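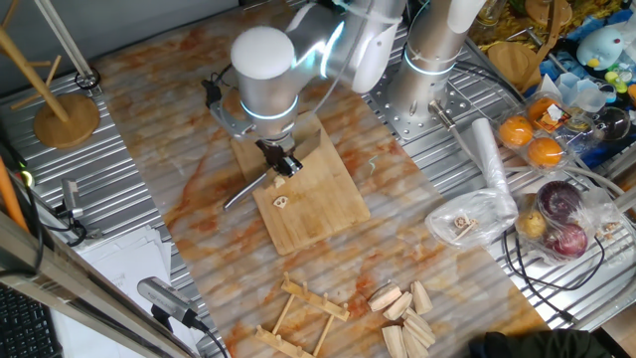
October
By Darnell Benavides

Search this site Enter a word Go

Why Do Some Plants Grow in Mud?

Most plants cannot live in deep, wet mud. Roots need oxygen, just like you do, and thick mud at the bottom of a pond has very little of it. A houseplant that gets too much water can die for the same reason.

Some plants have a way around this. The lotus is one of them. Its big round leaves stand above the water or float on top of it, and they take in air. The air moves down through long tubes in the stems until it reaches the parts buried in the mud.

The part we call lotus root is really a stem that grows sideways underground. Scientists call this kind of stem a rhizome (say RY-zome). If you cut across one, you will see a ring of holes. Those holes are the air tubes. People in many parts of Asia cook lotus root in soups and stir-fries, and it stays crunchy.

Water lilies and cattails have air spaces too. Rice does, which is why it can grow in flooded fields.

The rhizome also stores food. In fall the leaves die back, and the plant rests in the mud until spring. Then it uses the stored food to send up new leaves.

Lotus seeds are tough. They have a hard coat that keeps water out, and some have sprouted after hundreds of years.

Try it: Put a stalk of celery in a glass of water with food coloring and leave it overnight. Cut it across in the morning. The colored dots are tubes, but these ones carry water – the air tubes in a lotus are much wider.

Words to know
Oxygen: a gas in the air that living things use
Rhizome: a stem that grows sideways, often underground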